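Open day at the Cakwood warehouse
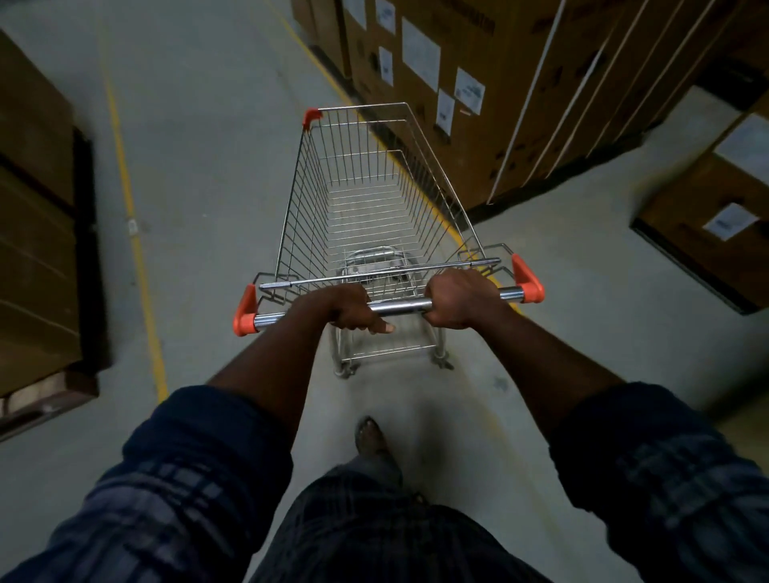 Cakwood opened its trade warehouse to the public on Friday, and we got there just after 10. Domenica Steiner showed us the layout and then left us to it. The aisles are narrow, so the wire trolleys with orange caps on the handle suit the place well enough. Ours was still empty when we set off for kitchenware.

Entry was £2, refunded at the till. Parking is behind the building, with 200 spaces.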